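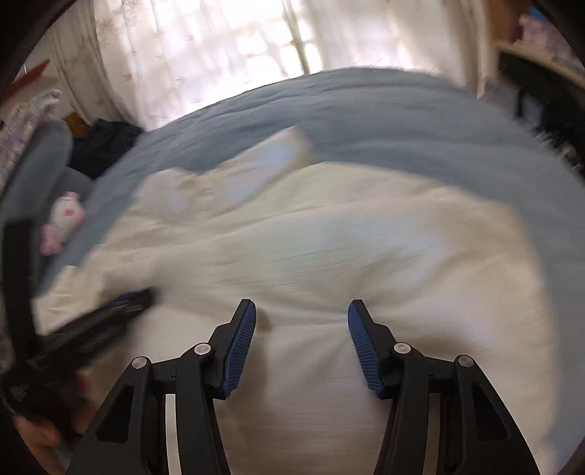

The last bus to Nastdale leaves at ten past six, and I was on it with a tent bag on my lap and two cheese rolls in my coat, feeling like I'd won something. I had, in a way! My aunt had finally said I could spend July at the lighthouse.

Now, it isn't a working lighthouse. It's a stubby white tower on a hill eleven miles from the sea, put up by a man who owned the Walex button factory and missed his boyhood on the coast. It has 169 steps and a lamp that still turns. My aunt bought it with the money from her shop and had been painting it ever since, top to bottom and then top to bottom again.

The bus driver knew all about it. "You're the one for the tower," he said, and he let me off right at the gate, which isn't a stop at all.

I ran up. I mean I ran the first forty steps and then crawled, with the tent bag bumping behind me, and my aunt was at the top holding a pot of tea and laughing so hard she'd spilled half of it. The window went all the way around. You could see the river and the Louro road and the orchards, and the whole valley was going blue.

"Wait for it," she said.

And then it came on. Oh, I wish I could tell it right! The lamp gave a cough and a hum, and the beam swung out over the apple trees and touched every roof in town, one after another, like a teacher counting heads. Down in the valley somebody's porch light blinked back. Then another one did, over by the mill. Then a whole row of them.

"They do that every night," my aunt said. "Started my first winter. I've never found out whose idea it was."

I slept under the lamp that night, on the round floor, or I tried to. Mostly I lay there watching the light go by and thinking about ships. I'd brought a book about the wreck of the Dendulel, which went down with 200 crates of oranges aboard, and how the people on shore ate oranges until spring. I'd read it four times. I read the orange chapter again by the beam, half a sentence each time it came around.

In the morning she gave me the room below, the one with the real bed, and told me to make it nice however I liked.

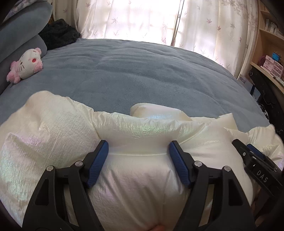
The bed, before I got it made.

I never did get it very neat, because there was too much to do. We oiled the gears. We scrubbed gull mess off the railing - yes, gulls, eleven miles inland, they'd heard about the place too. We walked down for bread, and the baker wanted to know if the beam could go a little slower on Saturdays, for the dancing. It could! There was a brass lever for it, stiff as anything, and it took both of us hanging on it to make it move.

That Saturday I got to pull it. The music came up the hill in bits, fiddle and drum, and the beam eased around slow and wide over the square, and I leaned out as far as my aunt would allow. Every time the light passed over them, the dancers all threw up their arms and yelled.

I yelled back until my voice was gone, and then I waved the tea towel.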